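The Quiet Trade in Tin Toys

Collectors of pressed-tin clockwork toys have long been accustomed to searching at auction and in house clearances. In recent years a second market has grown up beside the first, in which small workshops issue new figures from old tooling, in numbered editions, for buyers who will never wind them.

Brivum, a workshop of 22 staff, is among the better known. Its catalogue lists 17 figures at present, among them a drumming bear, a postman on a bicycle and a lighthouse whose lamp turns on a clockwork spindle. The lighthouse was first produced under the Isislow name and withdrawn after a single season. The new edition is limited to 157 pieces, each with a stamped number on the underside of the base and a certificate signed by the finisher.

Margit Pintér, head of production, regards the tooling as the firm's principal asset. "A press tool carries the character of the toy," she said. "If the tool is worn, the face of the bear is worn, and no amount of paint will restore it." Worn tools are repaired where possible and retired where they are not. Two have been retired since October.

Finishes remain a matter of some disagreement. The original toys were lithographed in bright colours, and many buyers expect the same. Others prefer the aged finish, in which the printed surface is toned by hand to resemble a toy that has spent decades in a cupboard. Delia Rivadeneira, a dealer who handles both, reports that the aged lighthouse sells more quickly, although the bright version is more often given as a present.

Prices have risen accordingly. An early Isislow lighthouse in its original box was sold last year for £1,230, a figure that surprised the auction room and encouraged several owners to look again at what they had in the attic. Condition accounted for much of the price - the key was present and the lamp still turned.

Collectors are advised to keep tin toys away from direct sunlight and damp, and to handle them by the base. Keys should be stored with the toy but not left in the spindle. Where a toy has stood unwound for many years, it should be examined by a repairer before any attempt is made to run it. 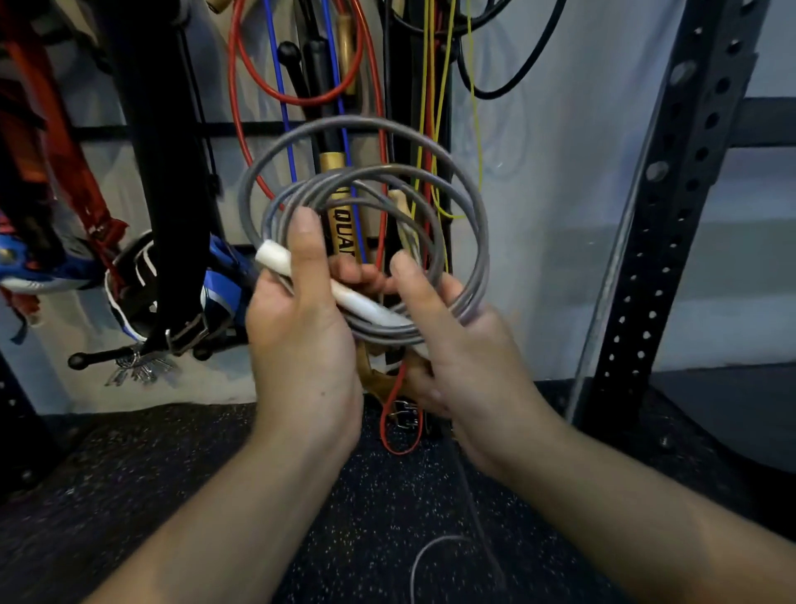 A coiled grey jump rope with a white handle.

The question of authenticity will continue to occupy the trade. Fuseini Lamptey, who compiles the Dankwa price guide, has asked that all new editions be marked in a place where the mark cannot be removed without damage. Brivum already does so. Some smaller makers rely on a paper label, and the next issue of the guide will list the two groups separately.

The lighthouse is available to order in either finish, with delivery in the sequence in which orders are received.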